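Plates, cells and the November rota

2022-07-18

The sorting cell at Halbridge has been running for nine weeks. Boltar handles the pick and place, Revel does the scheduling, and the two exchange job tickets over a plain text queue. Last week it put through 2,118 pieces of tableware with 98 faults, most of them missed grips on shallow rims.

What has changed is the shift. Two of us used to sort by hand all morning. Now one person clears faults and the other teaches new items, a job that takes 45 minutes per shape and a fair amount of patience. The pay grade has not moved, although the work is closer to a technician's. I have raised this twice.

Beige and blue plates are the current teaching pair - similar in size, but the blue has the more definite lip.

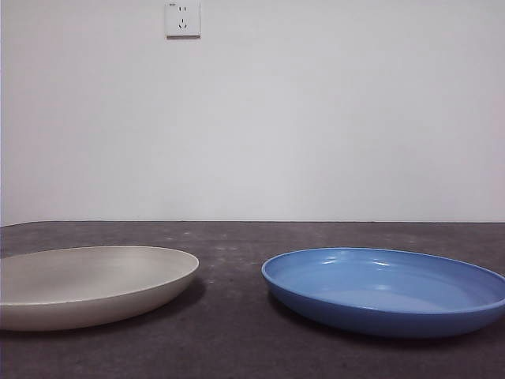
Macario Ayala replied to my draft that he misses the talking more than the sorting, and asked whether the November rota could put two people back on the same bench. I have passed it on.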